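Progress Report to the Bastolent Fund
Steyn House Floor Renewal, Phase Two
Submitted 2025-03-29 by Pravesh Mnguni, Project Manager, Ondis Housing

1. Summary

The grant awarded by the Fund covers the replacement of worn floor coverings on both residential levels of Steyn House. The total area in the agreement is 2000 square feet. At the close of this reporting period, 1780 square feet had been laid and signed off. The remaining area consists of the upper landing and the linen corridor, both of which depend on the subfloor repair described in section 3.

2. Work completed

The old carpet and tack strips were removed in January. All resident rooms on the lower level now have sheet vinyl with welded seams, and the shared lounge has been finished in engineered oak. Moisture readings were taken in every room before adhesive was applied, and the results are held in the project file. Two rooms gave high readings on the first test. Work there was held back until the readings came within the flooring manufacturer's limits.

The kitchen and its adjoining pantry were returned to use as soon as the base molding was sealed. Shelving has been refitted and dry storage has resumed.

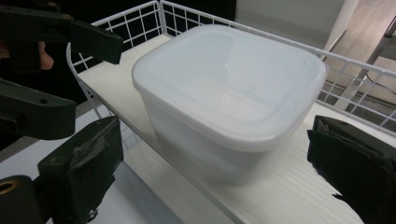

3. Subfloor repair, upper landing

When the carpet was lifted, the installer found that several panels had swollen along an outside wall. The cause was a slow leak at a radiator valve, which has been replaced. The damaged panels must be cut out and the joists checked before any new covering is laid. The installer, Pilo Flooring, has quoted $1000 for this work. We propose to meet the cost from the contingency line and are not requesting additional funds.

4. Schedule

Pilo Flooring has reserved 12 working days for the repair and the final installation. Access to the upper rooms will be kept open by completing the landing in two halves – the stair side first, then the window side. Transition strips at the bathroom doors will be fitted last. The strips first delivered were too shallow for the new floor height and have been exchanged.

5. Comments from residents and staff

Written comments were invited once the lower level was finished. Most concerned noise. Several residents on the upper level asked for an underlayment with better sound control, and this has been added to the specification for the linen corridor. 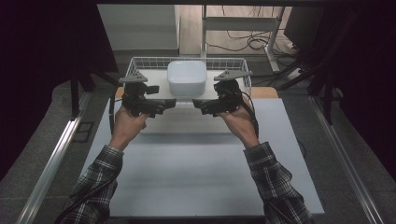
A resident of the lower level wrote that the vinyl is far easier to cross with a walker than the old carpet, but that the lounge floor shows every scuff and she would like felt pads put on the chairs before more marks appear. Pads have been ordered for all lounge seating.

6. Decision requested

We ask the Fund to confirm that the contingency line may be used for the subfloor repair. Pilo Flooring will begin cutting out the damaged panels once written confirmation is received.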